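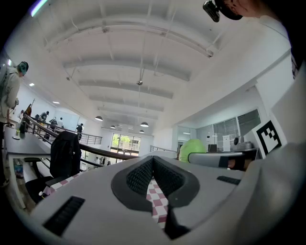
One visitor remarked, before the coats were off, that she had expected to see rows of machines and had instead found people doing household chores with tools in their hands. The delegation heard the same observation in several forms during the day, and the hosts at Rovau made no attempt to correct it. At this stage of the work, they replied, the people are the larger part of the system.

Home | About the Association | Visits | Publications | Members | Contact

Report on the Visit to the Rovau Collection Site, Zostton

8/7/22

At the invitation of Rovau, a delegation of 27 members of the Association visited the company's collection site in Zostton. The purpose of the visit was to learn how examples of everyday handling tasks are gathered, checked and prepared for use in training a learning system. Members came from vocational schools, regional training offices and a small number of manufacturing firms. The program consisted of an opening presentation, a tour of the working areas, a period of supervised practice and a discussion with the staff.

Opening presentation

The site manager welcomed the delegation and gave a short account of the company's activities in Zostton. Rovau does not build robots. It supplies recorded examples of manual work to firms that do, and its principal project at present carries the name Penner. The aim of Penner is to assemble a large and varied body of recordings in which ordinary objects are picked up, moved, folded, opened, closed and put away.

The staff explained that the recordings are made with a hand-held gripper that carries its own camera. The operator holds the tool, works its jaws and performs the task at a normal pace. The camera travels with the gripper, so the recording shows the task from the position of the tool. A robot fitted with a similar gripper can later be trained on this material. Members who had experience with teaching robots by guiding the arm directly asked why that method had been set aside. They were told that it remains in use elsewhere, but that a hand-held tool can be carried to any table, shelf or counter and does not require a robot to be present while examples are gathered.

It was also noted that square printed markers are used in the recording areas. These give the software fixed points by which the movement of the tool can be worked out afterward. Staff asked members to refrain from touching or covering them during the tour.

Tour of the working areas

The delegation was divided into two groups. The first group began with the recording stations and the second with the review desks, after which the groups changed places.

At the recording stations, operators were engaged in a series on the handling of cloth. The series had been chosen, the staff said, for the difficulty it presents. A cup keeps its shape when it is lifted, while a cloth does not, and the same corner may be found in a different place each time. Each operator works from a task card. The card names the object, the starting condition and the finished condition, but it leaves the manner of doing the work to the operator. The company considers this important. Where operators were once given a fixed order of movements, the recordings proved too much alike, and the resulting system performed poorly when a cloth lay in an unfamiliar position.

Members showed particular interest in the question of variety. The staff described three practices now in force. Operators change stations at set times, so that no one task is recorded by one person only. Objects are replaced or exchanged between series. The starting condition is also disturbed on purpose: the cloth may be dropped, turned over or left half folded before the recording begins. One member observed that this resembled the way in which apprentices are given imperfect material to work with, and the comparison was well received.

Operators at Rovau work in sessions of 42 minutes, followed by a rest period. The length was arrived at through trial during the first months of the project. Longer sessions were found to produce hurried movements toward the end and a larger share of recordings that had to be set aside. Grip strength was named as the limiting factor, more so than attention. The company has since introduced a lighter tool, and several operators reported that the change had been welcome.

Review of recordings

The second part of the tour concerned what happens to a recording after it has been made. Each one is played back by a reviewer, who decides whether the task was completed as the card required. The reviewer also marks the points at which one step ends and another begins, for example where the jaws close on the material and where they release it. Recordings are then placed in one of three groups: accepted, returned for a second opinion, or set aside.

The procedure known as Undo was of special interest to the delegation. Undo was introduced after reviewers noticed that operators who made a small error tended to stop and start over. The clean recordings that resulted contained almost nothing on how to recover from a mistake. Under Undo, an operator who drops the object or takes hold of it badly is asked to continue, correct the fault and finish the task. The reviewer marks the fault and the correction separately. The staff stated that these recordings are now among the most requested by the firms they supply.

A demonstration was given using a recording in which a cloth slipped out of the jaws during a fold. The operator laid the tool down lower, took hold of the edge a second time and completed the work. The reviewer at the desk showed how the slip, the return and the second hold were each given their own label. Several members asked to see the passage again.

Questions were raised about agreement between reviewers. The staff acknowledged that this had been a source of difficulty. A fold that one reviewer regards as finished may be considered careless by another. Sample folds are kept at the review desks for reference, and doubtful cases are discussed at a weekly meeting. Notes from those meetings are added to the task cards when they are next printed.

Supervised practice

Members were then invited to try the work for themselves. Each participant received a short introduction to the tool and was given a task card of the simplest grade. In the time allowed, the delegation produced 73 recordings between them. None of these will enter the Penner collection, but all were reviewed on the same terms as the company's own material, and the results were shared with the group.

The exercise was instructive. Most participants moved the tool as they would move their own hand and were surprised to find that the jaws required a more direct approach to the material. Turning the wrist, which is done without thought in daily life, proved awkward. The operators advised members to slow down before closing the jaws and to keep the object in view of the camera at all times. Participants who followed this advice saw a marked improvement by their third or fourth attempt.

A common fault was the use of the free hand. Several members steadied the cloth with their fingers without being aware of having done so. The reviewer explained that such a recording would be set aside when the card calls for one tool only, as the system would be learning from help it will not have.

Discussion

The closing discussion was held with operators, reviewers and the site manager present. Members from the vocational schools asked what preparation the work requires. No formal qualification is asked of operators at present. New staff spend 2 weeks in training, the first on the tool itself and the second on the task cards and the rules for review. The company looks for steady hands, patience with repeated work and a willingness to report one's own errors. It was suggested from the floor that the last of these might be the hardest to teach.

The matter of privacy was also raised. The camera on the gripper records whatever lies before it, and other people in the building may come into view. The staff replied that everyone who works on the site has been informed of the recordings in writing, that visitors are told on arrival, and that material is checked before it leaves the company. Members of the delegation had been given the same notice and had signed it at reception. Some felt that the notice should be written in plainer language, and the site manager undertook to look at the wording.

On the future of the work, the staff were cautious. They expect that a part of the review will in time be carried out by software, with reviewers attending to doubtful cases. They do not foresee an early end to the need for recordings made by people, particularly for soft materials, and a further series on bags and bedding is planned for the autumn.

Follow-up

The Association thanks the management and staff of Rovau for their hospitality and for the open manner in which questions were answered. Copies of the task cards used during the practice period have been made available to the delegation and may be requested from the Association's office by member schools. Members who wish to take part in a second visit are asked to register their interest before the end of August. Places will be given first to schools that were not represented on this occasion.

Related items

Notice to Members: Travel Costs for Study Visits
Teaching Aids for Manual Skills: A Short List
Report on the Spring Meeting of Training Offices
Task Cards in the Workshop: Notes from Member Schools
Registration for the Second Visit to Zostton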